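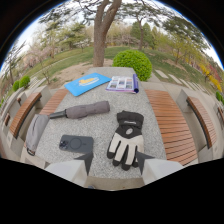

Home | Forums | Gear & Budgets | New posts
2 min read

Budget for hand-held grippers, second round

lbetancur
We have $3,477 left for gripper hardware and I'm so ready to spend it! Plan is 2 more Perrin hand-helds plus spare fingertips, ordered before December. Park tables have been great for everyday stuff (phone, glove, folded umbrella, magazine), and I want more people out there collecting.

tapia_r
Love the energy, but I'd buy one and put the rest into fingers and storage. We go through up to 30 fingertips a season on stone tables. Flat things like a folder are murder on them.

lbetancur
Ouch, okay. Is that with the Perrin tips or the Ota ones?

tapia_r
Ota. Softer, grippier, and they wear faster — still my pick for gloves.

mossgate
Disagree with Refugio. A second unit pays for itself the first time one goes in for repair. Ours was at Alance for 9 weeks!

tapia_r
Nine weeks?? Fine, that's a fair point. Get the two, Lizeth, but ask Tustska for a quote on tips in bulk.

lbetancur
Writing to them tonight — will post the quote when I get it.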